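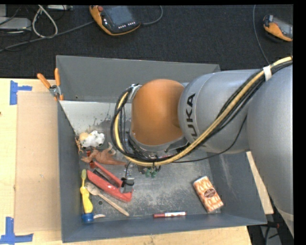 Bin picking is the activity I'd hand to any school or uni robotics club that has got its arm moving and is now wondering what to do with it. You put a bin of odds and ends in front of the robot, and the robot takes them out, one after another, and puts them somewhere else. It sounds like an afternoon's work and it kept our crew at Besdale busy from January right through the first weeks of term, and I've never seen a group so attached to a grey tub of junk! What makes it such a lovely project is the variety you can throw at it. A wooden spoon is long and skinny and asks for one kind of grasp, a marker wants to roll, a soft toy squashes, and a big red tool with two long arms has its weight in places you don't expect until you've dropped it. Below is how we run it, written up for the other clubs who asked after the Clilside open day.

What you'll need

A robot arm with a gripper, and an adult or senior student who has been signed off to run it. A large bin, and I'd go for one with sloping walls, as it gives the wrist a bit more room near the edges. A sturdy table. A roll of coloured tape. A depth camera if you have one, though you can get through the first three steps without it. And a box of household bits, which you will find your members are very happy to supply (we had to start saying no).

Step 1. Fix the bin in place

Settle where the bin goes, then tape the tabletop at the corners so you can put it back in the same spot every week. Please don't skip this one. Our first program was taught beautifully on a Saturday, somebody bumped the bin on the way to the biscuits, and the next session every single grasp landed short. Marcus Yazzie, who looks after our hardware, now checks the tape before he'll let anyone power up, and he's quite right.

While you're there, have a look at your cable bundle. Move the arm slowly by hand control to each corner of the bin and watch the cables the whole way. You want enough slack that nothing pulls tight at the far corner, and not so much that a loop can catch on the rim.

Step 2. Teach the safe positions

Before anyone picks up a thing, save 4 positions: home, above the bin, above the drop-off spot, and a retreat position the arm can reach from anywhere over the bin. Name them clearly. Every move in the program should pass through "above the bin" on its way in and on its way out. New members always want to cut the corner to save time, and that is how you clip a wall.

Keep the speed right down. We stay in the slow teaching mode for the whole of this step, with one person holding the controller and everybody else behind the line.

Step 3. Pick one item, on its own

Start with something stiff and easy, like a marker, lying in the middle of the floor well away from the walls. Line the gripper fingers up across the narrow side, lower until they're just clear of the floor, close, and lift straight up. Then do it again, and again, until it's boring. Noemi Yazzie wrote our log sheet, and she has the students note the item, which way it was lying, and whether it came out. It's a bit of a chore at first, but you'll be very glad of it in a month.

Step 4. Add a neighbour

Now put a second item beside the first. This is where the good arguments begin — which one do you take first? Our rule of thumb is to take whatever is on top, then whatever is farthest from a wall. Let the students come up with their own rule and test it, though. One pair called theirs the Halvorsen rule, and it did better than mine on long handles.

Step 5. Bring in the camera

With the camera mounted and calibrated, let the software suggest the grasp point and have a student approve or reject it before the arm moves. We use a little program called Trerkska that the older students put together, but anything that draws a candidate grasp over the picture will do. Worn and scratched bin floors can confuse it, so take a background shot of the empty bin first and subtract that.

If things go wrong

Item slips on the way up: grip nearer its middle, and slow the lift.
Gripper closes on air: check the tape before you touch the code.
Everything ends up along one side: stop and spread the items out by hand, with the arm parked and the stop pressed in.
Soft toys won't let go: open the fingers wider and wait a second before retreating.

We logged 138 attempts last term and the students are determined to reach 1000. The next open session is Sat 21 February, and visiting clubs are very welcome to bring their own odds and ends.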